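Paavo Lehtinen has a folder on his laptop labeled "bad runs," and he opened it before I had my coat off. He works on kitchen tasks at Hakala, a small firm that teaches robot arms to put things away. For two weeks this June its software, Jarka, reported that it was doing the job nearly every time. Lehtinen doesn't believe that anymore.

"We had 102 runs in simulation and the log said success on all but two," he said. "I was ready to send that to a customer. Then I sat down and watched them."

By his count, 48 of the runs marked as successes included the arm hitting a cabinet door that had been left open. The checker only asked where the mug ended up. A door in the way didn't figure in the score, and the contact force was being thrown out before it reached the log.

I asked how a company that sells safety to kitchen owners misses that. He took a while to answer.

"We wrote the test and we wrote the thing being tested," he said. "That's how."

The runs all take place in the same kind of rendered kitchen, with a sink, a counter and a tray, and the cabinets change from one batch to the next.

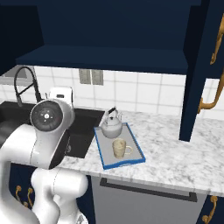
Clatitz, which supplied the collision software, sees it differently. The company told me by email that its contact readings were correct throughout and that Hakala had chosen to filter them. Lehtinen doesn't dispute the filter. He does say the default setting was theirs, and that the manual gives it one line.

Hakala has since turned the filter off and added a rule that any hit on a door fails the run. The success rate fell by almost half. A retrained version is due, and he expects it to look good on paper, a phrase he used twice.

Would he stand next to the real arm? "With the stop button in my hand, sure," he said. "Not with my back to it."

He'd like someone outside the company to write the next set of tests. Flirneck, a testing shop, has offered to do it for $2,000 - cheap, he thinks, and maybe too cheap. As of my visit, Hakala hadn't signed.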